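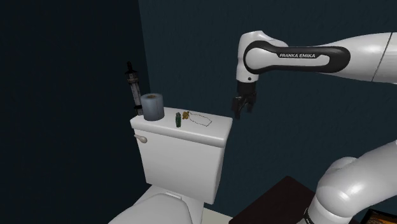 3. Building the bathroom scene

Our project is called Skedari. The aim was to write a tidying routine for a robot arm and test it in simulation before anyone paid for hardware. All of the work was done at home, on the desktop computer in Orest Kovalchuk's spare room, between November and the end of February.

We chose a toilet tank lid as the work surface. It is narrow, it has a wall right behind it, and people put all sorts of things on it. The simulated arm is a Franka Emika with a two-finger gripper. Sille Ásgeirsdóttir set up the room and the objects, and Orest wrote the motion code.

The objects were picked to be different from each other. The toilet roll is wide and light. The green bottle is narrow and easy to knock over. The gold necklace is thin and lies flat on the lid, so the fingers have to come down very close to the surface to reach it. The tall ornate piece by the wall was left out of the task, but the arm must not touch it.

3.1 Method

Each run starts with the gripper to the side of the tank, fingers pointing down and slightly open. The program picks one object, plans a path above the lid and tries to lift it. We did 200 runs for the bottle and 200 for the necklace. The roll was only used for checking the set-up.

3.2 Results

The bottle was the easier of the two. Most of the failed runs came from one mistake in our code — the wrist turned too late and a finger brushed the cap on the way down. After that was fixed we repeated the full set.

The necklace went badly. It was lifted in 43 runs. In the others the fingers closed on nothing, or pushed the chain along the lid. We think our model of the chain is too stiff, but we did not have time to test this.

3.3 Changes for the next version

Start the gripper higher, so that the first move is shorter.
Use a softer chain model with more links.
Save the random seed with every run — we forgot this for the first set and could not repeat two of the failures.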